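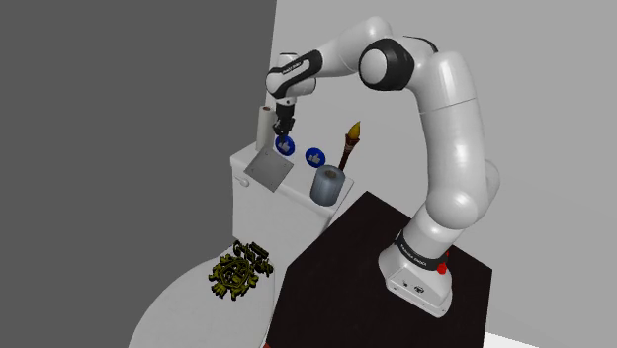
Toilet with two round blue buttons.

Adjusting a dual-flush button valve

Reading time: 3 minutes

These steps cover a push-button flush valve in a close-coupled cistern. The usual faults are a button that sticks, a flush that stops short, and a trickle into the pan after the cistern has refilled. The procedure was written for the Flasamex 506 valve, but most cable and rod types differ only in the fixings.

Tools: flat screwdriver, sponge, old towel, white vinegar, silicone grease. Do not use petroleum jelly, as it swells rubber seals.

1. Isolate the water
Turn the slot on the service valve a quarter turn, until it lies across the pipe. Flush once and check that the cistern does not refill. If the service valve weeps, close the main stopcock instead and replace the service valve before going further.

2. Remove the button
Press one half of the button and turn the collar anticlockwise. Older collars are held by a central screw under the smaller half. Lift the lid straight up and lay it flat on the towel. On cable types, release the cable first.

3. Check the rod length
Rod types should have 3 mm of free play between the button and the top of the valve. With no play the seal is held off its seat and water runs constantly. With too much, the half flush will not trip. Each full turn of the rod alters the length by one thread. Make the same change to both rods.

4. Clean the seal
Twist the valve body a quarter turn anticlockwise and lift it out. Peel off the seal and wipe both faces. Soak a scaled seal in vinegar for an hour, then rinse. Replace it if the edge is curled or grooved. Wipe the seat in the cistern with the sponge; grit there will cause the same leak as a worn seal.

5. Set the flush volume
Slide the float on the side of the valve up for a shorter flush, down for a longer one. Move it one notch at a time.

6. Refit and test
Refit the valve until it clicks, open the service valve and let the cistern fill to the marked line. Test both flushes. Then place a dry sheet of toilet paper against the back of the pan and leave it for ten minutes. A wet streak means the seal is still passing.

Text: Kinga Barta

Related
Replacing a bottom-entry fill valve
Freeing a seized service valve
Fitting a soft-close seat
Stopping condensation on a cistern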